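Prüfliste Gemeinschaftsküchen und Teeküchen -- Wiederkehrende Begehung mit Anmerkungen

Objekt: Verwaltungsgebäude Bistdale, Haus Bjarnason
Stand: März 2019
Begehung: Sidra Rizvi
Begleitung für die Nutzer: Gonçalo Veloso
Unterlagen-Nr.: 2287

Die Liste gilt für alle Küchen, die von mehreren Abteilungen gemeinsam genutzt werden. Sie ersetzt weder die Prüfung ortsveränderlicher elektrischer Geräte noch die Untersuchung der Trinkwasseranlage. Beide werden gesondert beauftragt und im Anlagenbuch nachgewiesen. Bewertet wird mit »i. O.« (in Ordnung), »M« (Mangel, Frist wird gesetzt) und »S« (sofortige Sperrung).

1. Wasser und Abfluss

1.1 Armaturen schließen vollständig, kein Nachtropfen: i. O.
1.2 Heißwassertemperatur an der Entnahmestelle gemessen und eingetragen: i. O.
1.3 Siphon und Anschlüsse im Unterschrank dicht, keine Verfärbung am Schrankboden: M
Anmerkung: Im 1. Obergeschoss ist der Schrankboden unter dem Siphon aufgequollen. Die Verschraubung wurde nachgezogen, der Boden ist zu ersetzen. Bis dahin keine Reinigungsmittel an dieser Stelle lagern.
1.4 Ablauf frei, Sieb vorhanden: i. O.
1.5 Fuge zwischen Arbeitsplatte und Becken geschlossen: i. O.

Spülbecken sind zum Ende der Dienstzeit zu leeren. Geschirr, das länger steht, wird von der Reinigung nicht gespült, sondern in die bereitgestellte Kiste gestellt.
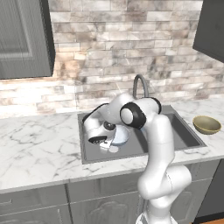 Evdokia Alexiou bittet zu Punkt 1 um Prüfung, ob die Kiste nicht wieder abgeschafft werden könne. Im 2. Obergeschoss laufe sie regelmäßig über, und die Abteilungen schöben sich die Zuständigkeit gegenseitig zu. Ein fester Küchendienst je Woche habe sich früher besser bewährt.

Stellungnahme der prüfenden Stelle: Die Kiste bleibt vorerst. Den Abteilungen steht es frei, zusätzlich einen Küchendienst einzuteilen. Der Plan ist dann auszuhängen und an die Hausverwaltung zu geben.

2. Elektrische Geräte

2.1 Prüfplakette an Wasserkocher, Kaffeemaschine und Mikrowelle gültig: M
Anmerkung: Ein privat mitgebrachter Wasserkocher ohne Plakette wurde außer Betrieb genommen und Herrn Veloso übergeben. Private Geräte sind erst nach Prüfung zulässig.
2.2 Keine Mehrfachsteckdosen hintereinander geschaltet: i. O.
2.3 Leitungen nicht über Becken oder Kochstellen geführt: i. O.
2.4 Fehlerstromschutzschalter über die Prüftaste ausgelöst: i. O.
2.5 Zeitschaltuhr für Kochfelder in Funktion: S
Anmerkung: Im Erdgeschoss schaltet die Uhr nicht ab. Das Kochfeld wurde stromlos gemacht und gekennzeichnet. Die Firma Gernero ist mit der Instandsetzung beauftragt, Auftrag 2961. Die Freigabe erfolgt ausschließlich schriftlich.

3. Oberflächen und Arbeitshygiene

3.1 Arbeitsplatten ohne Risse und Ausbrüche: i. O.
3.2 Wandflächen im Spritzbereich abwaschbar und frei von Belägen: i. O.
3.3 Schneidbretter ohne tiefe Kerben: M
Anmerkung: Zwei Bretter ausgesondert, Ersatz über den Hausbedarf.
3.4 Spültücher und Schwämme nach Wechselplan erneuert: M
Anmerkung: Der Wechselplan hing aus, war jedoch seit September nicht mehr abgezeichnet.

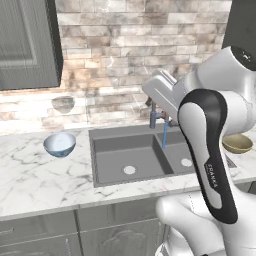
Der Wechselplan ist künftig durch die Reinigungsleitung abzuzeichnen. Fehlt die Unterschrift in zwei aufeinanderfolgenden Wochen, geht eine Meldung an die Hausverwaltung. Für Flächenreiniger gilt weiterhin das freigegebene Mittel mit der Hausbezeichnung Iso -- andere Produkte, insbesondere chlorhaltige, sind aus den Küchen zu entfernen.

4. Brandschutz und Erste Hilfe

4.1 Löschdecke vorhanden und frei zugänglich: i. O.
4.2 Feuerlöscher auf dem Flur, Prüfdatum gültig: i. O.
4.3 Verbandkasten vollständig, Verfalldaten geprüft: M
Anmerkung: Brandwundenverbandtuch fehlt im 2. Obergeschoss. Nachbestellung durch Latrice Van Dusen.
4.4 Aushang »Verhalten im Brandfall« lesbar und aktuell: i. O.
4.5 Türen nicht verkeilt: M
Anmerkung: Keil im Erdgeschoss entfernt. Die Tür ist Teil des Rauchabschnitts. Wiederholter Verstoß, Hinweis an die Abteilungsleitung ergangen. 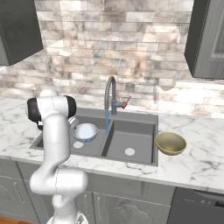 Abteilung Arbeitssicherheit und Gebäudebetrieb -- Sachgebiet 8

5. Fristen und Nachverfolgung

Mängel der Stufe M sind binnen 11 Arbeitstagen zu beheben und der prüfenden Stelle in Textform zu melden. Kann die Frist aus Liefergründen nicht eingehalten werden, ist vor Ablauf eine Verlängerung zu beantragen. Sperrungen der Stufe S gelten ohne Frist bis zur Freigabe.

Offen nach dieser Begehung:
1.3 Schrankboden, 1. Obergeschoss -- Hausverwaltung
2.5 Zeitschaltuhr, Erdgeschoss -- Gernero, gesperrt
3.3 Schneidbretter, Ersatz -- Hausbedarf
3.4 Wechselplan -- Reinigungsleitung
4.3 Verbandtuch, 2. Obergeschoss -- L. Van Dusen

Die Punkte 2.1 und 4.5 wurden während der Begehung erledigt und werden bei der Nachschau stichprobenartig kontrolliert.

Verteiler: Hausverwaltung, Reinigungsleitung, Abteilungsleitungen, Personalvertretung (Soledad Kasprzak). Das unterschriebene Original liegt im Anlagenbuch.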